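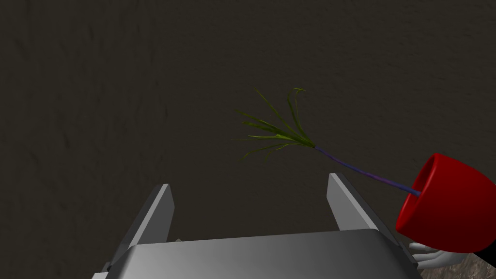 SALINAS – January

Section 2. Running the open-day demonstration

The procedure applies to the Skallier two-arm model in the Dunesness simulated room. Visitors watch on the hall display. Despina Zupan runs the console; Nataša Leka takes questions.

1. Start the Udora console and load scene 263. Loading takes roughly 14 seconds.

2. Select both arms. Check that each status line reads READY.

3. Open the grippers fully before moving either arm toward the counter.

4. For the plant task, approach the red pot – never the leaves. The leaves are thin and contact with them is not reported reliably.

Note: The pot may tip during the approach. Continue if it is still within reach. Otherwise, reset the scene.

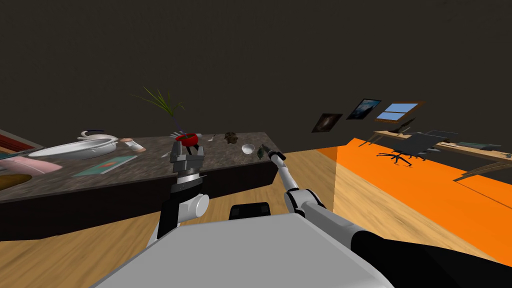 5. Keep one arm still while the other carries an object past the end of the counter. Set the speed limit to 89 for this move.

6. Lower the object before opening the gripper. Do not release above the floor or the rug.

7. Return both arms to the rest position and save the log.

CAUTION: Do not switch camera views while an arm is moving. The controls follow the selected view, and left and right may be reversed.

Note: Visitors may use the console only in guided mode. Cancel guided mode before the next group enters. Settings left over from the previous run are kept until the scene is reloaded.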